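**Tilon Body Works is looking for two people for the underbody section**

We are a workshop of 10 people. We prepare vehicle bodies before they go to paint and final assembly. Most of our work comes from small builders who make vans and special vehicles, and they send us the bare or half-finished body together with a list of what must be checked, cleaned, sealed or protected. Now we have more orders than before and we need two new colleagues, one for the day shift and one for the late shift.

The position is called Underbody Preparation Worker. It is a full-time job, and after the trial period of 2 months you will get a permanent contract.

## What you will do

You will work mainly on the lower side of the body, from below, with the vehicle lifted. You look for sharp edges on flanges and holes, you remove dirt and old sealer, and you put new sealer along the seams. For sealing we use Pastemeck, and we will teach you how to apply it, also if you used only other materials until now. You will also close the holes that have to be closed and leave open the holes that have to stay open. This sounds simple, but the drawing must be read every time, for the reason that two bodies of the same model can have different holes.

A part of the day goes to covering and wrapping. Hoses, pipes and wires which are near the work area must be protected with film, foil, foam or tape before anybody begins with the sealer. We ask you to do this with patience. Tape which is put in a hurry comes loose, and then the cleaning takes longer than the wrapping.

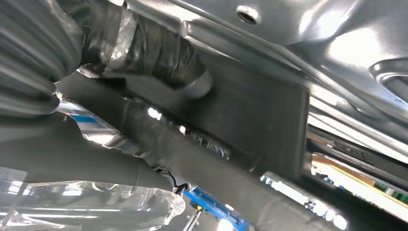
At the end of each body you fill in the check sheet and sign it. Nuwan Miah, our section leader, goes through the sheet with you in the first weeks. Later you do it alone, and he looks only at some of them. If you find a dent, a crack or a wrong hole, you write it on the sheet and you inform him directly. Please do not repair it by yourself. The customer has to decide this.

## What we expect from you

- You have worked with sheet metal, in a body shop, in a garage or in a similar place. One year is enough.
- You can work with the arms above the head for longer times. We change tasks every 2 hours, but it is still tiring for the shoulders and the neck.
- You can read a simple technical drawing, or you want to learn it.
- You speak enough English to understand the safety rules and to explain a problem to a colleague.
- You see small differences in color and surface. Glasses are no problem.

A welding certificate is welcome but not necessary. We do not weld in this section. Driving license is also not necessary.

## What we offer

The pay is fixed by our wage table and we tell you the exact amount in the first talk. Work clothes, gloves, safety glasses and shoes are paid by us, and the clothes are washed every week. There is a kitchen with a stove and a large refrigerator, and you may use it in all breaks. The late shift receives an extra payment for each evening.

Our hall is 1,903 square meters and it is heated in winter. In summer it can become quite warm near the lifts, so we start one hour earlier in the hottest weeks.

## How to apply

Please send us a short letter and a list of your previous jobs. A photo of you is not needed. Write in the letter which shift you prefer and from when you could start. The late shift begins in October, the day shift is free immediately.

You can bring the papers to the office at Clernitis Road 209, entrance from the yard, or send them there by mail to the attention of Anjana Saha. She answers every application, also when the answer is no. Applications must arrive until 13 July 2019.

If your papers are suitable, we invite you for a half day of trial work. It is paid. You will wrap a hose, clean one flange and seal a short seam on a practice panel, and afterwards you can ask your questions to the colleagues without the boss in the room. Please bring closed shoes and, if you have long hair, something to tie it.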